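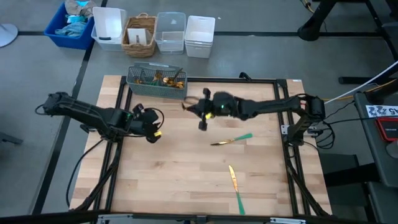
Tremby Day Clock and Call Button Set

Day clock with big plain display, plus a call button the person you care for can keep on a chair arm or round the neck. Made for homes where someone is living with memory loss. Sold by Tista, posted from our Berkesari warehouse.

What it does

Shows the day, the part of the day and the time, spelled out. "Wednesday afternoon", not 3/4 or PM. No seconds, no ads, no menu that pops up by accident. Buttons are on the back under a cover, which stops fiddling.

Press the call button and the clock chimes, and so does the carer's receiver. Works through most inside walls. Range 70 metres in the open, less in an old stone house, so try it in the rooms you'll use before you screw anything to the wall.

Spoken reminders too. Record your own voice, up to 10 messages, each set for its own time. Short ones work best – "Mum, lunch is in the fridge" gets more of a response than a long speech.

In the box

Clock with stand and wall bracket
Call button on neck cord (cord pulls apart if caught)
Carer receiver, clips to a belt
Mains lead
Batteries for button and receiver
Large print guide, one sheet, both sides

Setting up

Plug in the clock. Set time and day. Hold the pair button on the reciever until the light goes steady, then press the call button once. Done. If it won't pair, move the two closer together and start again.

Clocks change in March and the Tremby does it by itself, provided the summer time switch is on. Check this first if you ring us saying it's an hour out!

Battery and power cuts

The clock runs on mains. Keeps the time through a power cut but the screen goes dark until the power's back. Messages aren't lost. Button battery lasts 6 months with ordinary use, and the receiver beeps when it's low.

Please note

The call button only rings the receiver in the house. It does not phone anyone. If the person lives alone you want a monitored alarm as well, ask your council or GP surgery what's available locally. Not a medical device, won't detect a fall.

Cleaning: damp cloth, no sprays. Button is splashproof, ok for washing up but take it off for the bath.

Guarantee and returns

2 years on clock and receiver. Unused sets can come back for a refund, opened box is fine, just send all the bits. Neck cords can't be returned once worn – spares are on the accessories page.

Ó Dálaigh handle repairs for us, but send it to Tista first and we'll pass it on. Put your phone number in with it, people forget.

Questions before ordering, ask for Orla Gallagher on the order line. She's in mornings only. Leave a mesage otherwise and she will ring back.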